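Bloco de alfabeto

Bloco de alfabeto é um brinquedo em forma de cubo, em geral de madeira, com letras impressas ou gravadas em uma ou mais faces. É empregado na educação infantil para o reconhecimento de letras e a formação de palavras. Os conjuntos comuns reúnem cerca de 30 peças; os escolares podem chegar a 200.

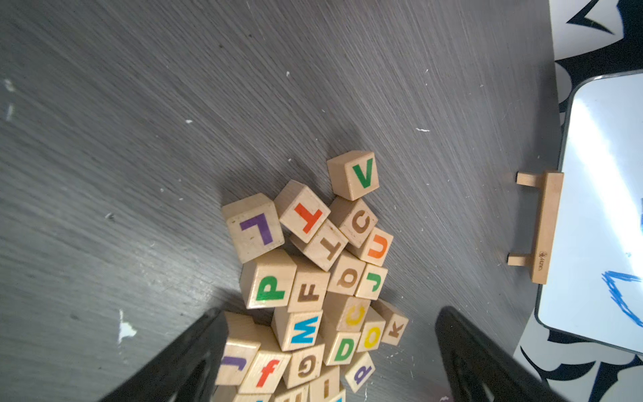 A distribuição das letras varia conforme o idioma. Nas edições em português, as vogais costumam ser repetidas, e algumas incluem o cedilha e os acentos em peças próprias. A fabricante Windilell adotou esse critério em sua linha escolar, organizada pelo pedagogo Melquiades Cuautle.

Ver também: Brinquedo educativo; Alfabetização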